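Folding clothes on a bed

Folding on a bed is a household method of preparing clean garments for storage, using a made or partly made bed as the work surface. It is common in homes without a separate laundry room or a table wide enough to hold a shirt with both sleeves spread. The method is used mainly for T-shirts, knitwear and light pants; pressed shirts are more often hung.

Surface

A bed offers more area than most tables, but it yields under the hands, and a crease set on it is softer than one set on a hard top. A fitted sheet pulled tight at the corners gives a better result than a quilt or a loose cover. Wrinkles in the sheet can pass into thin fabric when a stack is left standing on it overnight. Plain bedding in a pale color is preferred by some writers on housekeeping, as dark garments and stray socks show up clearly against it. A dark blue garment on a sage-green sheet stands out in this way even when only partly folded.

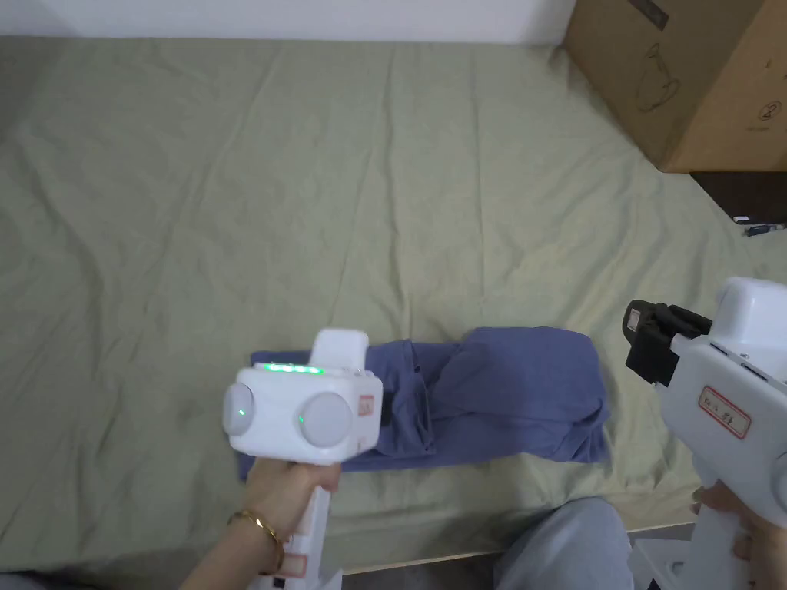
Method

The garment is first held up by a shoulder or hem so that it hangs free and the larger creases drop out. It is then laid flat, front side down, and smoothed from the center toward the sides. In the usual fold for a T-shirt, each side is brought in by a quarter of the width and the sleeve is turned back on itself. The hem is then raised to the collar in one or two folds.

The three-fold variant described by Soledad Barajas in her household manual ends with a packet that stands on its edge in a drawer. Barajas gives a finished height of 13 cm for adult shirts and 8 cm for children's. Macario Montes favors a flat stack and limits it to 24 shirts – a figure intended for deep shelves.

Headboard and wall side

A bed placed against a wall is normally worked from the open side or the foot. Items waiting to be folded, or boxes used for sorting, are kept at the far end where they do not reduce the working area. Any sturdy carton will serve, including one printed for other goods, such as N95 masks. Upholstered headboards with vertical channels collect lint from fresh laundry and are brushed afterward along the channels.
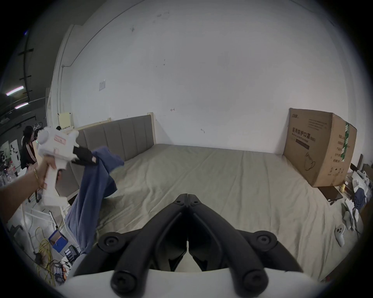
Should a shirt be folded while it is still warm from the dryer?

Warm fabric takes a fold easily and releases wrinkles well, so most guides advise folding soon after the cycle ends. Thick seams should be checked for damp first – a stack put away moist can develop a musty smell.

See also

Drawer organization
Fitted sheet
Ironing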